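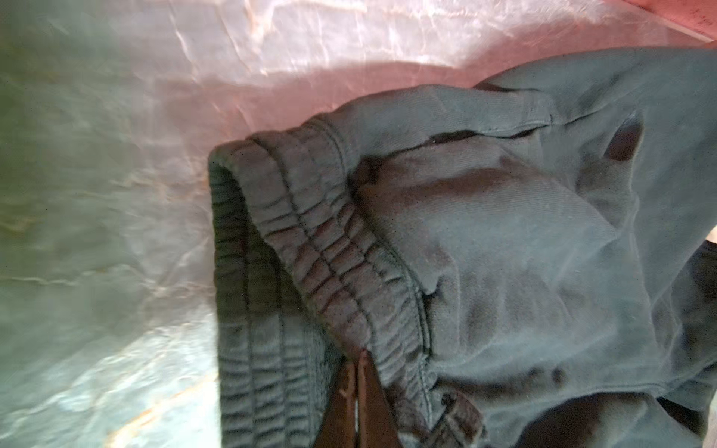

Fleece sweatpants with a gathered waistband and brown drawstring cords, the sort of garment the Drastdale handling rules put in their hardest class.

Automated garment handling has run for years on house rules. One laundry lets its machines pull on a cord, the next forbids it, and a supplier selling to both has to build for the stricter of the two. The Drastdale rules, in draft since March, try to settle the matter for sorting and folding lines in Canada.

The draft runs to 30 pages. Its centre is a table of garment features and what a machine may do with each. Elastic waistbands may be gripped, provided the fingers close across the band and let go before the elastic is at full stretch. Drawstrings may not be gripped at all. Pocket openings are to be treated as snag points, and a finger that enters one must stop and back out the way it came.

Testing is spelled out as well. A machine is tried on 179 garments, each presented bunched, with no smoothing by hand beforehand. Two failed grasps in a row on one item send it to a person. Every stop is logged with the garment class and the time.

Prellum, which builds folding cells, wants the limit raised to three. Venter, a hospital linen service handling 700 pieces a shift, wants it left alone, arguing that a third try is where seams get torn.

Colour is still unresolved. Dark fleece hides its own folds, and the draft says only that lighting must be "adequate." A lighting annex is being written at the Sturkine test centre and is due in October.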